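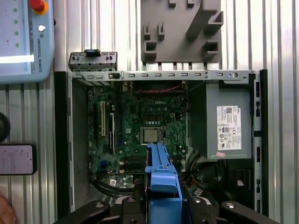

Keeping a family recipe box going after the computer dies

1/ My mother typed up her mother's recipes in the nineties and I've been the one looking after them since. 140 recipes. Last July the old desktop stopped turning on and I found out how much of the collection I had never put anywhere else. Writing down what I did in case someone is in the same spot.

2/ What I had on paper: a tin of index cards, most of them my grandmother's, plus a church cookbook with notes in the margins. What I had only on the computer: everything my mother changed. Her oven ran hot, so every bake time in her file is different from the card.

3/ My cousin Zinhle Venter had a printout from one Christmas. It covered the breads and the pickles and stopped partway through the puddings. I scanned all of it at the library in Danum. The scanner there is free and the staff leave you alone.

4/ Then I called relatives. I asked each person for the dishes they cook from memory, and I asked them to cook it and write as they went. If you ask people over the phone how much flour, they say "enough."

5/ Two versions of the same dish are fine. I keep both and put the cook's name on each. We have 2 ginger puddings and they are not close to the same thing. One uses apricot jam, one uses golden syrup and no egg.

6/ Measurements took the longest. My grandmother's "cup" was a blue enamel mug that my aunt still has. She filled it with water and weighed it for me - 200 grams. So her cup is a good bit smaller than an American cup. That explains the years of heavy rusks.

7/ Butter is listed by price in a few of the oldest ones. "A shilling of butter." I left the wording and put my best guess next to it in brackets. I don't want anyone in thirty years thinking my guess was hers.

8/ How I lay out a page now: name of the dish, who it came from, where they lived when they made it. Ingredients in the order you use them. Method. Then a line for notes. I don't add stories to the page itself, they go in a separate file.

9/ File names are plain. Dish, then cook. "Rusks Ouma." "Pickled fish Zinhle." My mother's system used numbers and the key to the numbers was in her head.

10/ I save everything as plain text and also print it. The text goes on two thumb drives, one here and one at my brother's. The prints go in a binder with sleeves, because a kitchen binder gets splashed. I do this twice a year, when the clocks change.

11/ Photograph the cards, both sides. I nearly skipped the backs. The back of the milk tart card has a list of who was coming to dinner and what they didn't eat, and the back of the curry card has a second, better curry.

12/ Don't throw out the cards once they're typed. Pencil fades, so keep them out of the sun. Mine are in a shoebox in the hall closet with a sheet of baking paper between the greasy ones.

13/ Still missing: the quince jelly, the green bean bredie, and a cake we only ever called the Venard cake, after the street. It had coffee in it and the top cracked. If you are family and you have that one, even half of it, please write to me.

14/ Next on my list is the church cookbook. Half the margin notes are my grandmother's and the other half are from whoever owned it before her. The handwriting is similar. I've started with the ones that complain about too much nutmeg - those are hers.

- Chantelle Tshabalala
February 4, 2023

Print this page | E-mail this thread

Comments

marlene_k: The dinner list on the back of the card got me. Going to check my mom's tonight.

Poppyseed Dave: We weighed my grandma's teacup too. It held way more than a cup, so our problem was the opposite.

ruthanne: Is the coffee cake one with walnuts? My neighbor grew up on a Venard Street and made something like that. I'll ask her.

We use cookies to remember your settings. By staying on this page you accept our cookie policy. OK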